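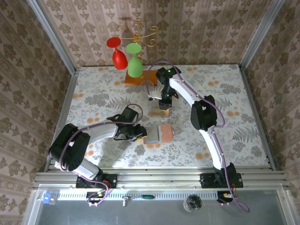
Most of the mess in a vacation cottage kitchen comes from the first hour, when everyone unpacks at once. Bring the food in first and leave the suitcases in the car until the cold things are put away. Use the table for sorting, since rental counters tend to be short. A leafy print with orange flowers hides crumbs better than plain white, so wipe the whole surface before you set out bread or cut fruit, even if it looks clean.

At our place in Brarwood the nearest full supermarket is 17 miles off, in Grustow. Guests who stop there on the way in do better than those who count on the village shop, which closes early from October on. Buy coffee filters, dish soap and a roll of foil. Rentals run out of those first.

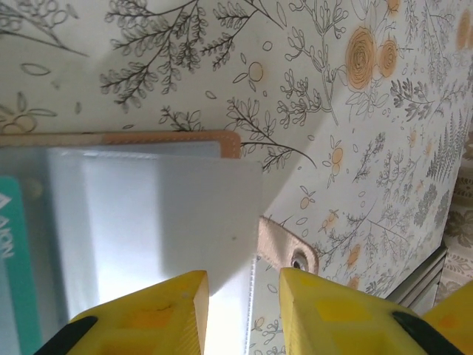 Fern and blossom print in gray and soft orange

Coffee or berry juice on a printed surface should be blotted right away with a dry paper towel. Don't rub. On fabric, follow with cold water and a drop of dish soap, leave it 15 minutes, then rinse. On paper, blot and stop there. Water will lift the fibers and leave a ring.

Sand is the other problem if you have been down to MacAulay beach. Shake towels over the grass and hang them on the line by the shed. A damp towel left over a chair overnight will smell by morning.
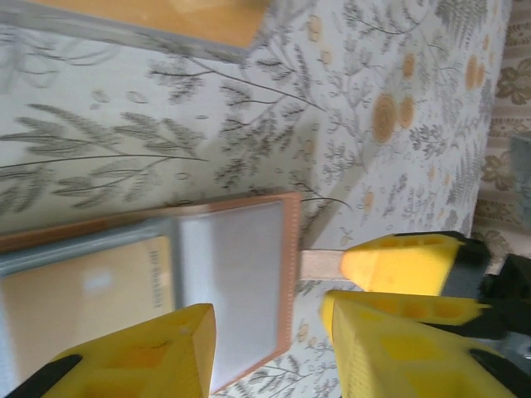 Shoes go on the mat inside the back door. If they are soaked, stuff them with newspaper and change it before bed. Keep them away from the heater, as the glue in the soles can let go.

On the last night, cook whatever is open. Half an onion, three eggs and the end of the cheese will make supper for two. Unopened cans and dry pasta can stay in the cupboard for the next guests. Empty the fridge, take the trash to the bins by the gate, and run the dishwasher before you turn in so it can be unloaded at breakfast.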